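Wetville library will open on Saturday mornings again

The public library in Wetville will open its doors on Saturday mornings again from May, after a long time when it was open only on working days. The town announced the change this week on the notice board of the library and in the monthly letter to households.

The new hours are from 9 a.m. to 1 p.m., so four hours in total. The weekday hours stay the same as before. The children's room on the upper floor will be open too, but the local history room will stay closed on that day and can be visited only by appointment.

Saturday opening was stopped when the old heating system in the building on Farquharson Street broke down and the repair took much more money than was planned. At that time the town said the closing was for one winter. It became longer, and many families who work or study in Astska during the week had no good possibility to visit the library at all. The last bus from Astska arrives in Wetville at 6:40 p.m., and the library closes at 6.

A petition to bring back the Saturday hours collected 1000 signatures over the winter. For a town of this size it is a high number, and the council put the question on its agenda in the same month when it received the papers. The vote was in favor, with one condition — the library must report after the summer how many visitors came, and the hours can be changed again if the rooms stay empty.

Part of the cost will be paid by the Prosovum fund, which also supported the new roof of the swimming hall and the lights along the river path. The fund gives money for the first year only. After this the town must find a place for it in the normal budget.

Together with the new hours come some small changes in the rules for borrowing. Adults may now take home 17 books at the same time, and the loan period for novels is four weeks. Films and language courses can be kept for one week, as until now. The fee for a lost card goes down to 4 dollars. Fees for late children's books are removed completely, and old unpaid fees of this kind will be deleted from the accounts without any letter or form.

The library also wants to use the Saturday mornings for events. A reading hour for small children is planned at 10 a.m. every second week, in the room with the round carpet. A conversation table for people who learn English will be held in the other weeks, and it is not necessary to register. There are 40 chairs in the reading room, and for the bigger events the doors to the hallway will be opened so that more people can listen while standing.

Readers who wish to return books outside the opening hours can still use the metal box by the side entrance. The box is emptied each working day in the morning, and now also on Saturday before the doors open. The library asks people not to leave books on the ground next to the box when it is full, as some were damaged by rain last autumn.

Parking behind the building is free on Saturday until noon. The bicycle stand has been moved to the front, closer to the stairs — the old place is needed for the delivery van. The ramp on the left side of the building can be used as before.

Questions about the new hours can be asked at the information desk or by phone on working days from 10 a.m.

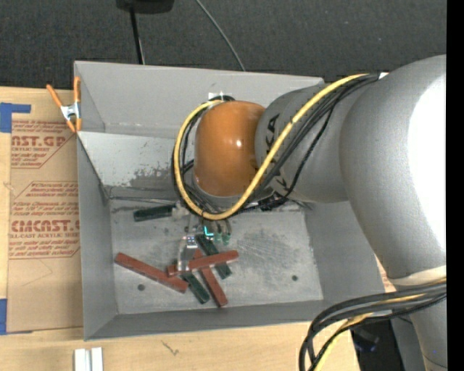
One reader wrote to us that four hours are better than none, but that a later evening on one weekday would help more people who come home with the Astska bus. She asks if the council could look at this too when it gets the visitor numbers after the summer.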